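Sertir des cosses isolées sur du fil souple

Mis à jour le 2020-06-08 par Slavica Grgić

Une cosse mal sertie chauffe, prend du jeu et finit par lâcher. La méthode décrite ici convient aux cosses préisolées courantes et au fil de cuivre multibrin. Travaillez toujours hors tension.

1. Choisir la cosse

La couleur du manchon indique la section admise : rouge de 0,5 à 1,5 mm², bleu de 1,5 à 2,5 mm², jaune de 4 à 6 mm². Vérifiez aussi le diamètre de la vis ou la largeur de la languette en face.

2. Dénuder

Retirez 7 mm de gaine sans entamer les brins. Si plusieurs brins sont coupés, recommencez plus loin. Torsadez légèrement, n'étamez pas.
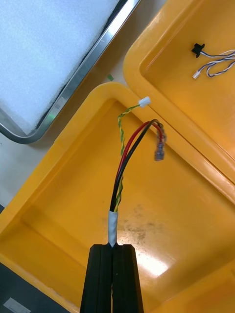
3. Sertir

Enfoncez le fil jusqu'à ce que le cuivre affleure côté contact. Placez le fût dans l'empreinte de même couleur et serrez jusqu'au déclic de la pince – un modèle à cliquet, comme l'Omerović 652, ne se rouvre qu'en fin de course. Une pince universelle écrase le manchon et ne donne rien de fiable.

4. Contrôler

Tirez franchement sur chaque fil. S'il bouge, coupez et refaites avec une cosse neuve.
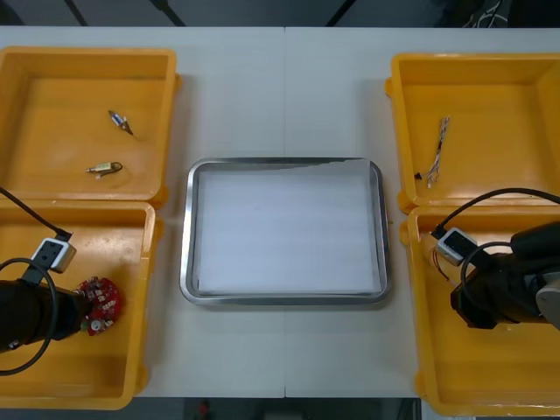
5. Ranger

Triez les cosses par couleur, puis par type. Setareh Bahrami, qui tient l'atelier Clirkus, note la section sur chaque boîte – cela évite les mélanges quand on achète en vrac. Les chutes de cuivre vont dans un récipient à part, jamais au sol.

Pour un fil de section intermédiaire, reportez-vous au tableau du fabricant.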